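**Play kitchen on a plain white table: how to lay it out so it can be put back the same way every time?**

Posted by Heo, July 15, 2019

I look after a shared play area. The play kitchen set is kept on a white tabletop and gets used by several groups. Every group leaves it in a different arrangement and I lose 10 minutes resetting it. I don't want to buy shelving. I tried a printed list taped to the wall and it was ignored. The table is 160 cm long and can't be moved.

Contents: plates, cups, a colander, a bowl, toy food, a ketchup bottle, and a small toaster oven that sits to one side.

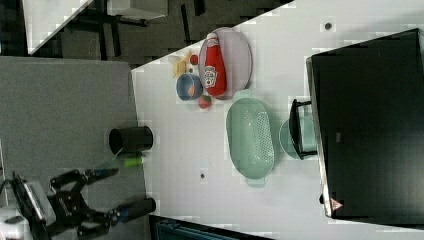 The main problem is the small items. Large pieces find their own place because there are few spots where they fit. Small food drifts, and cups roll. A black cup on its side, close to where the gray mat meets the table, is typical of what I find, and so is a strawberry down at the lower edge of the plate. I would like a rule for each piece that a six-year-old can follow. Storage boxes are allowed if they stay under the table.

---

**Marloes Van Dijk**

Sort by base piece. A base piece is anything large and flat enough to hold something else. Give each base piece a fixed position and assign the small items to it.

1. Oval plate: upper part of the table. The ketchup bottle lies on it. Don't stand the bottle up, it gets knocked over.
2. Blue bowl: left of the oval plate. One orange item goes inside.
3. Loose food: next to the bowl, same side.
4. Cups: upright, open end up, never on the mat.
5. Oven: right side, door facing the user. Nothing on top.

Mark the base positions with low-tack tape. I used the 3 cm Perlow roll. It came off a painted surface without residue after a month, but test a corner first. Trace the outline of each base piece and leave the small items unmarked. If you outline everything, the table turns into a puzzle and the kids stop playing with it.
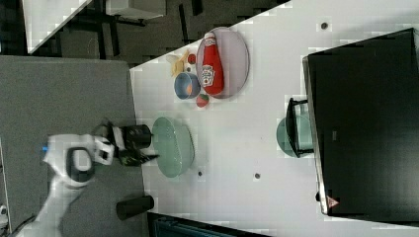
*Bottle on the oval plate, bowl to its left, both cups upright.*

The smaller green plate can go anywhere on the left half. I leave one piece without a fixed position on purpose, so there is somewhere to serve food.

Keep cups a hand's width in from the edge. At the edge they end up on the floor. I have reset a similar table since April and cup position was the only rule I had to repeat.

---

**Trasberg**

just put it all in one bin. 11 seconds. done

---

**Eltell**

The bin works if you don't care about the starting layout. Heo does, so I'd go with the base piece method and two changes.

First, cookware needs its own zone. If your set has a frying pan and a spatula, put them on the far left, opposite the oven, with the spatula resting on the pan. They take up more room than you expect once the handles are counted.
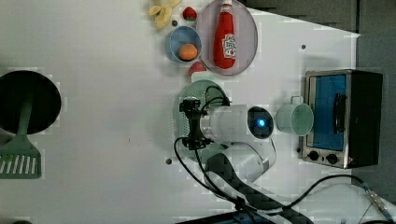
Second, fix the reset order: oven, plate, bowl, pan, cups, food. Large to small. When the food goes down first it gets moved again for every piece that follows. Mugs with handles count as cups.

For the tape, cut short corner marks instead of full outlines. Four corners per piece is enough to show the position, and for round pieces three short arcs will do. Replace them when they start to lift.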